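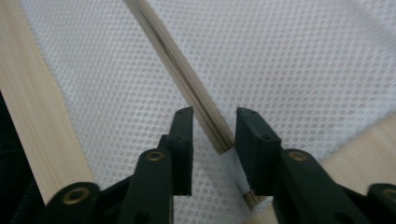 3.2 장비 구성 및 구매 계획

그림 3. 수동 그리퍼의 두 손가락과 가는 나무 막대. 막대의 흰색으로 감긴 부분이 두 패드 사이에 놓여 있다.

본 연구의 데이터 수집에는 로봇 팔을 바로 구입하지 않고 손으로 드는 그리퍼를 먼저 도입하였다. 그림 3과 같이 손가락 끝은 평평한 직사각형 패드이며, 몸체에는 황동 아일릿이 박혀 있다. 대상물이 가늘수록 패드 면의 상태가 파지 결과에 미치는 영향이 크다고 보고, 패드를 소모품 항목으로 따로 편성하였다.

견적은 Storner와 Komeria 두 곳에서 받았다. Storner는 완제품 단위로만 납품하고, Komeria는 손가락과 패드, 체결 부품을 나누어 판매한다. 초기 단가는 Storner가 낮았으나 패드가 마모될 때 그리퍼 전체를 교체해야 한다. 파지 1000회마다 패드를 교체하는 조건으로 한 해 비용을 계산한 결과 Komeria 쪽이 유리하여 그리퍼 4대를 이 업체에 발주하기로 하였다. 이 가운데 3대는 수집용, 나머지는 예비용이다. 납기는 발주 후 30일이다.

로봇 팔은 다음 단계의 예산에 포함한다. 후보 기종은 Baptiste 한 종으로 좁혔으며, 수동 그리퍼와 같은 손가락을 장착할 수 있는지를 구매 조건에 넣었다. 손가락 형상이 달라지면 기존 수집 자료를 그대로 쓰기 어렵고 재수집 인건비가 장비 가격 차이를 넘을 수 있다. 설치 장소는 Storenport 실험동으로 하며, 전원 증설과 작업대 고정 비용은 시설비에서 집행한다. 로봇 팔의 최종 발주는 10월로 잡았다.

작업면에 까는 흰색 시트와 나무 막대 같은 재료는 단가가 낮아 개별 견적을 생략하고 재료비로 일괄 처리하였다. 운송비와 보험료는 본 절의 비교에서 제외하였다.

류예린 | 3/6/21
공유 4 · 댓글 3
문의: Storenport 실험동 연구지원실 | 무단 전재 금지 | 맨 위로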